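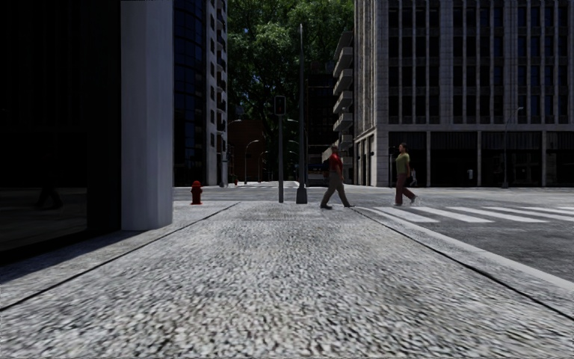 Comparing Two Controllers for a Simulated Sidewalk Robot
Ernő Pálfi, Panagiotis Psarras
January 13, 2020

1. Purpose

The Gavell delivery base has to stop at street corners and give way to people on foot. We compared two controllers for this task in the Skatura simulator: a fixed-gain PID follower and a short-horizon predictive controller (MPC). Both used one forward-facing camera.

2. Setup

The test map is a downtown corner with stone paving, a curb, and a zebra crossing. Pedestrians in the simulator walk on scripted paths. Each controller was given 200 runs from the same start poses. The detector was left unchanged between the two sets. Camera height was fixed, as was the speed limit.

3. Results

PID stopped late in 37 runs. Most of these were cases where a dark building front on one side mirrored a walking figure and the detector reported an extra person – the follower then braked, released, and braked again. MPC smoothed over the short false detections but needed more computing time, with a worst step of 222 ms.

4. Open points

Pole shadows were not varied. The seams in the paving have no height in the collision mesh, so wheel slip there is untested.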